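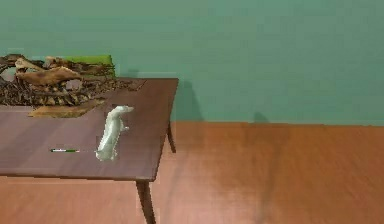

Morning, all. I've got the 10 o'clock slot so I'll keep it gentle. (Wait for the back row to sit down.)

I run the remote driving sessions at Nomcombe. For this project, which we called Korkik, we taught a simulated robot some household jobs by doing them ourselves first, with a hand controller, over and over. We recorded 823 goes in all. My thumbs have opinions on that.

1. Getting into the room

Every session starts the same way – you log in to Gramirlow, pick a task and take hold of the gripper. New drivers rush. They fly straight at the thing they want and then fight with the wrist for a minute. I tell them to stop first, have a look round, and only then go in.
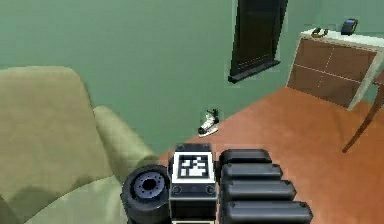 The other habit I push is small moves. If you jerk the controller, the robot learns the jerk. It has no idea that you sneezed! So we throw those goes away, and yes, people do get a bit cross with me.

2. Doors (slow down here, it's the bit people ask about)

I love doors and I hate doors. You've got to push down, pull and move back at once, with no feel in your fingers at all. My first decent one took me 60 tries.

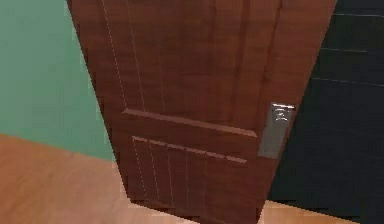
The Korkik door, partly open, with its silver lever handle.

What helped was splitting the job into 4 short recordings – reach, grip, turn, swing – and only joining them up later on. Ask me afterwards if you want the messy details, I've got plenty. 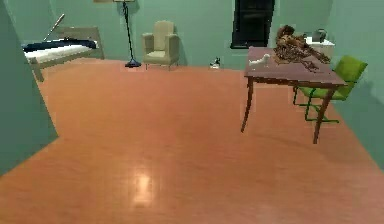

3. How many goes is enough?

For the simple tasks we settled on 100 goes each, shared between drivers so it doesn't just copy one person's bad habits. Kaushik is our tool for sorting the keepers from the rubbish, and I'll run it live now if the wifi behaves.

(Switch to laptop. Questions after the demo.)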